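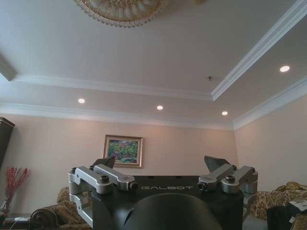

According to Njoroge Nyamweya, a robot that works in a home should be checked in that home, with the furniture where the owners keep it. His remark is often quoted in discussions of the Fedular Practice, a set of rules for running mobile robots with arms in furnished rooms.

The Fedular Practice was drawn up in Skosaditz and first issued in March. The current text is dated Sep 12, 2025. It has 27 clauses in seven parts and is voluntary.

Clearance

Before the arms are powered, the operator moves them slowly through their full reach and notes anything within 300 millimeters of the path. Shoulder joints are checked separately from the hands, as a raised elbow or shoulder can strike a lamp or cabinet while the hand is still. Hanging fixtures are included in the check. Bags, cords and loose cloth are picked up from the floor.

Operation

One person holds the stop control and does no other task. Sessions end after 10 failed attempts at the same movement. Glass and framed items may be handled only with the owner's written consent - a spoken yes is not enough.

Records

The operator logs each stop, the room layout and any contact with furniture, including contact that leaves no mark.

Reception

Cho adopted the text in full. Cornness uses its own clearance distance and leaves out the part on records.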